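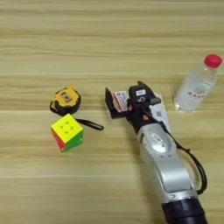
trindton_benchwork

Inside measurement of an alcove keeps changing -- which number do I cut to?

Posted Saturday, April 20, 2024

I'm building fixed shelves for an alcove next to a chimney breast. Nominal width is 80 inches, depth 21 inches. Walls are plaster over brick and the house is old. When I measure the width at the back I get one figure, and at the front I get a slightly larger one. Repeating the measurement at the same height also gives me different results, depending on how hard I bend the tape into the corner.

Shelf material is plywood with a solid lip on the front. I would like the gap at each end small enough to caulk. Two questions:

How do I get a repeatable inside measurement over this length?
Should I cut all the shelves to the smallest width and fill, or fit each one separately?

I have a tape, a framing square and a four-foot level. I can buy something if it's needed, but I'd prefer to avoid a laser for one job.

3 answers, sorted by votes

Accepted answer

Don't bend the tape. The curve at the corner hides the graduation you need, and you end up estimating.

Use two sticks instead. Rip a pair of straight, narrow strips, each a bit longer than half the opening, and cut one end of each to a blunt point. Overlap them, slide them apart until both points touch the walls, then clamp them together and draw a pencil line across the joint. Remove the clamps, take the sticks out, realign on the line and transfer the length directly to the plywood. No reading is taken, so there is no reading error.

Do this at the back and at the front of every shelf position, and mark each line with the shelf number. The two lengths only give you the width. They don't give you the angle of the end cuts. For that, hold the framing square against the back wall and check each side wall at shelf height. If the back wall is bowed, reference off a straight board held against it.

Fit each shelf separately. Old plaster moves in and out between one height and the next, and a shelf cut to the narrowest point will leave gaps elsewhere that caulk won't bridge cleanly. Number the underside of each one. I left this step out on a closet in August and spent an evening sorting boards.

Remember the shelf has to go in at a tilt. If the walls narrow toward the front you may not get it past the opening in one piece.

Answer 2

Agree with the sticks. If you want to stay with the tape: measure from the left wall to a pencil mark near the middle, then from the right wall to the same mark, and add. Hook end against the wall both times. The hook is supposed to slide by its own thickness, so check it isn't bent -- a bent one puts an error in both halves.

Answer 3

Just cut them short and put trim on the ends. Nobody looks.

Comments on this answer

The wall is what they'd be looking at, with the lip on the front. Trim needs scribing as well.

Fair. Works in a garage.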